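Stistham Residents' Association
Minutes, Shared Laundry and Storage Working Group
Room 4, Clostbridge House, March

Present: Marina Tsakiris (chair), Irja Pelkonen (minutes)
Apologies: Halonen floor representative

1. Previous minutes
Accepted without amendment. The invoice from Gralell for dryer filters ($516) was approved for payment.

2. Unclaimed small items
I. Pelkonen reported that small knitwear is still being left on top of the dryers. Items are now transferred to the desk by the door and sorted into wire racks. Hats and socks currently share a rack. M. Tsakiris noted that single socks slip down behind bulkier items and are missed by residents checking the desk.

Agreed: socks to be laid over the front rail, hats to sit behind. Colour and fibre type need not be recorded. Holding period fixed at 30 days, after which items go to the clothing bank.

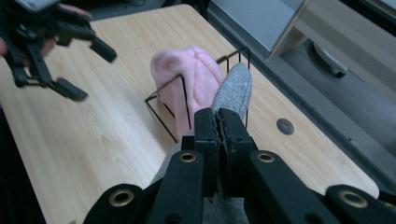 3. Dryer cycle times
The default cycle remains at 60 minutes. A request from the Halonen floor for a shorter default was deferred pending the lint duct inspection.

4. Actions
MT: label for the desk stating the holding period.
IP: second wire rack, same pattern, black. Quote to next meeting.
IP: confirm date of duct inspection with the building manager.

Meeting closed 7:40 pm.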